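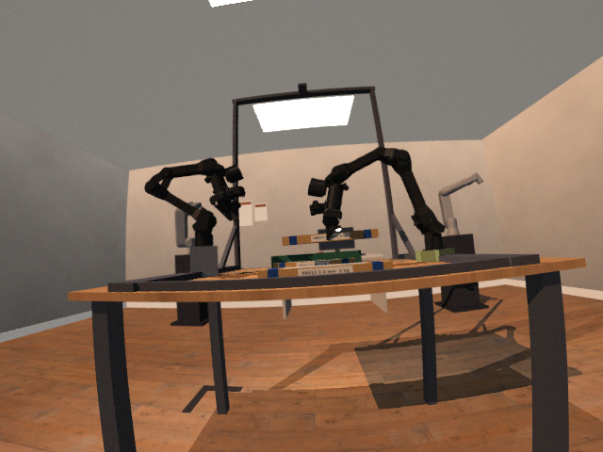 Como orçamentar uma célula de dois braços para manusear caixas de elétrodos (sem acreditar na proposta)

Quem vende células robotizadas começa sempre pela conta do retorno. Aconselho a começar pela caixa. Se a sua empresa distribui ou embala consumíveis de soldadura, já deve ter recebido uma proposta com dois braços, uma mesa, um pórtico com iluminação e um prazo de amortização que cabe numa linha. O que se segue é o método que uso para desmontar essas propostas antes de assinar seja o que for. Serve para armazéns pequenos e médios, onde um erro de compra fica à vista durante anos.

O que precisa de ter à mão

A lista de referências que quer automatizar, com dimensões e peso de cada embalagem. Os registos de expedição de um ano inteiro, incluindo os meses fracos. A planta da zona, com tomadas, portas e corredores. E duas propostas, no mínimo. Nos exemplos desta página uso as da Clirnska e da Gikov, que responderam ao mesmo caderno de encargos com documentos que mal se conseguem comparar.

Passo 1. Descrever a tarefa numa frase

Escreva o que o robô pega, de onde o tira e onde o põe. Se precisar de três frases, tem três tarefas e provavelmente três orçamentos. «Arrumar caixas» não é uma tarefa. «Retirar uma caixa comprida de uma fila encostada e pousá-la deitada na mesa» já é, e um fornecedor sério consegue dar um preço para isso.

Desconfie quando a proposta responde a uma tarefa mais fácil do que a sua. A primeira versão da Gikov previa caixas deitadas e afastadas umas das outras. O nosso pedido falava de caixas encostadas. Ninguém da parte deles assinalou a diferença, e só a apanhei na terceira leitura.

Passo 2. Fazer as contas à pinça antes de fazer as contas ao braço

O braço é a parte cara e, por isso, a que recebe atenção. A pinça é a que decide se a célula funciona. Uma caixa estreita e alta dá aos dedos uma superfície lateral curta, e o cartão cede quando se aperta demasiado. Peça por escrito:

– a abertura máxima e mínima dos dedos;
– a espessura de cada dedo na zona de contacto;
– a força de aperto, e se é regulável por referência;
– o preço de um par de dedos de substituição e o prazo de entrega.

A espessura dos dedos é a pergunta que mais incomoda os comerciais. Para entrar entre duas caixas encostadas, o dedo precisa de um espaço que a fila pode não ter.

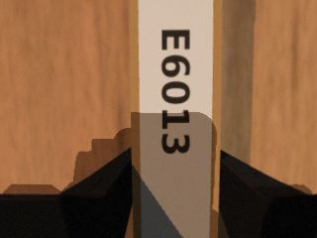

Caixa E6013 entre os dois dedos da pinça, em simulação.

Repare que o código também conta para o orçamento. Se a célula tiver de ler a referência, convém saber quanto do rótulo fica livre com os dedos em posição e que leitura se obtém quando parte dele está à sombra. Uma simulação ajuda a ver isto cedo. Não ajuda a saber como se porta um cartão amolgado, e é bom não pagar por essa certeza.

Passo 3. Separar o preço do equipamento do preço da célula

Quase todas as propostas que vi juntam tudo num único valor. Peça a separação em linhas: braços, pedestais, pinças, mesa, pórtico e iluminação, câmaras, programação, segurança, instalação, formação e assistência. Se o fornecedor recusar, já aprendeu alguma coisa sobre ele.

No caso da Clirnska, a separação chegou ao fim de duas insistências, e trazia 53 linhas. Parece exagero, mas foi nessa lista que encontrei a programação de referências novas cobrada à parte, a 2.000 euros por cada família de embalagens. No resumo inicial lia-se apenas «flexível e adaptável». Adaptável era, mediante fatura.

Verifique também as linhas que faltam. A preparação do chão e a ligação elétrica costumam ficar «a cargo do cliente», em letra pequena ou em letra nenhuma. O mesmo acontece com a remoção da bancada antiga.

Passo 4. Perguntar para que serve o segundo braço

Dois braços ficam bem numa apresentação. Em muitos casos, um deles passa boa parte do ciclo à espera. Peça ao fornecedor um diagrama de tempos com uma linha por braço e veja quantos segundos de cada linha estão em branco.

Há justificações aceitáveis: uma mesa comprida que um só braço não cobre, peças que têm de ser passadas de um lado para o outro, uma caixa que precisa de ser segurada enquanto a outra mão trabalha. «Redundância» só é justificação se a célula conseguir mesmo continuar a trabalhar com um braço parado, e isso exige programação que alguém terá de pagar. Perguntei às duas empresas. A Gikov disse que sim, com um módulo opcional. A Clirnska disse que estudava o assunto.

Passo 5. Medir o chão, e medi-lo outra vez

A área que vem no catálogo é a da mesa. A área que vai ocupar inclui os pedestais, o alcance dos braços com o cotovelo aberto, a proteção em volta e o espaço para uma pessoa entrar e trocar material. Marque tudo no pavimento com fita antes de decidir e deixe a fita lá durante uns dias de trabalho normal. Se os empilhadores passarem por cima dela, tem um problema de implantação que nenhum desconto resolve.

Não se esqueça da luz. Um pórtico sobre a mesa ilumina de cima e, quando o braço se mete no meio, faz sombra precisamente onde a câmara precisa de ver.

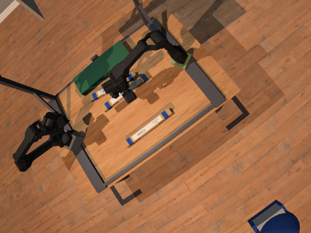 Última alteração desta página: 8 de dezembro de 2023

Passo 6. Exigir um ensaio com as suas caixas

Ensaios com as caixas do fornecedor provam que o fornecedor tem boas caixas. Envie as suas, tiradas da prateleira ao acaso, e inclua as que chegaram com cantos moles ou fita mal colada. Combine antes, por escrito:

– quantos ciclos seguidos contam como ensaio;
– o que é uma falha (caixa caída, caixa marcada, rótulo não lido, paragem com intervenção);
– quem regista as falhas;
– se o operador do fornecedor pode tocar na célula durante a série.

O último ponto gera discussões. Já assisti a um ensaio em que um técnico «só endireitava» a fila entre ciclos. Endireitar a fila era metade do trabalho que queríamos automatizar.

Se o ensaio for feito em simulação, aceite-o como estudo de alcance e de posições e pouco mais. Peça que a disposição inicial das caixas varie de ciclo para ciclo e que a variação seja escolhida por si. Uma cena preparada com as caixas direitinhas e bem espaçadas vale o mesmo que uma brochura.

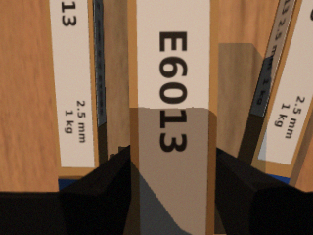
O preço de uma célula destas depende muito mais da desarrumação que ela tolera do que da velocidade que anuncia, e é aí que a negociação deve gastar tempo. Ponha as duas propostas lado a lado e procure a condição de entrada: como têm de estar as caixas para que o valor de ciclo prometido seja válido? Uma fila com a caixa do meio direita e a da direita nitidamente inclinada é coisa banal em qualquer armazém, e com as embalagens tão juntas os dedos têm pouco por onde entrar. Se a proposta exigir caixas verticais e alinhadas, alguém terá de as alinhar. Some esse posto de trabalho, ou o dispositivo que o substitui, ao custo da célula. Nas contas que me apresentaram, nenhum dos dois aparecia.

Passo 7. Refazer a conta do retorno

Pegue na folha do fornecedor e mude quatro coisas, uma de cada vez, para ver qual delas a deita abaixo.

Primeiro, o volume. Troque o mês de pico pela média do ano. Em dezembro, por exemplo, as nossas saídas descem bastante e a célula ficaria parada a amortizar-se sozinha.

Depois, a mão de obra poupada. As folhas costumam apagar uma pessoa inteira. Na prática essa pessoa passa a abastecer a mesa, a recolher caixas rejeitadas e a chamar a assistência. Apague só as horas que desaparecem de facto.

A seguir, a assistência. Ponha o contrato anual em todos os anos da conta, incluindo o primeiro, mesmo que lho ofereçam. E pergunte o que acontece ao preço quando a oferta acaba.

Por fim, o arranque. Reserve 6 meses até a célula render o que está no papel. Os comerciais acham este prazo ofensivo. Os responsáveis de produção com quem falei acharam-no simpático.

Passo 8. Comparar com a alternativa aborrecida

Antes de escolher entre dois robôs, peça um orçamento para não ter nenhum. No nosso caso foi a De Haan, que vende estantes de rolos e calhas com separadores. A solução resolvia a fila encostada à custa de chapa dobrada e não precisava de programação. Também não lia rótulos, nem trabalhava de noite, e isso tem de entrar na comparação. Mas pôs um teto à conversa: a partir daí, cada euro da célula teve de ser justificado contra uma calha.

Considere ainda o aluguer. A Clukton propôs um período com opção de compra, a uma renda que à primeira vista parecia alta. Contando com o risco de a célula acabar tapada com um plástico, deixou de parecer tão alta. Leia a cláusula de devolução e veja quem paga o transporte e a desmontagem.

Passo 9. O que deve ficar no contrato

Pagamento final só depois do ensaio de aceitação nas suas instalações, com as suas caixas. Cópia dos programas e das palavras-passe entregue à sua empresa. Preço fixo para acrescentar referências durante os primeiros dois anos. Lista de peças de desgaste com valores. Prazo de resposta da assistência em horas, com penalização se falhar.

Se lhe disserem que estas condições não são habituais no setor, peça para ver as habituais e compare. Nós ainda não assinámos com ninguém. A Gikov ficou de rever a condição de entrada das caixas e a Clirnska de enviar o diagrama de tempos com os dois braços separados.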